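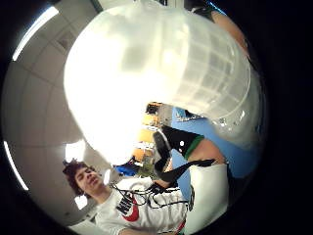 How to Track Down a Tracking Dropout on a Handheld Gripper

If you have ever finished a long afternoon of recording, sat down with a cup of tea, and found that your gripper seems to jump sideways through the air halfway through every take, then you have my full sympathy! We spent most of May with that very fault at Flonorley, and I would love to save you the trouble.

Our first sign came from Aravind Nambiar, who was going through the logs and found 251 frames in a single take with no usable pose. The arm we replayed it on swung well past its target and hit its stop. No harm done, but please keep your replay speed low until you have worked through the steps below.

Step 1. Stop the replay and hold on to the bad take. It is tempting to delete it and start fresh (I did, twice), but you will want it for comparison later.

Step 2. Look at the timestamps before you look at anything else. If the gaps come at even intervals, suspect the recorder. Ours came in clumps, whenever the wrist turned over, and that pointed us to the cables.

Step 3. Power everything down and lay the cables out on the table, one at a time. Follow each with your fingers from plug to plug and feel for a soft spot or a kink.

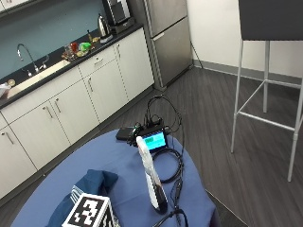 Take your time over this part, and don't pull on a plug to see if it is loose – press it home instead, then tape it so it can't creep back out. Tanner Dhillon likes to leave a hand's width of slack at the wrist, and after trying it both ways I have come around to his view.

Step 4. Check your marker cube. Wipe the faces with a dry cloth, and move any fabric well clear of it, as even one covered face can cost you a pose.

Step 5. Record five short takes, turning your wrist all the way over in each. Run them through the same log check as before. If one still drops out, swap a single cable and go again. Ours was the wrist lead, which had cracked inside where it bent.

Step 6. Replay one clean take with a hand on the stop button, then bring the speed up a little at a time.

Murdo Buchanan has since added a line to our start script that refuses to replay any take with missing poses. If yours will let you do the same, do it before you go back to recording.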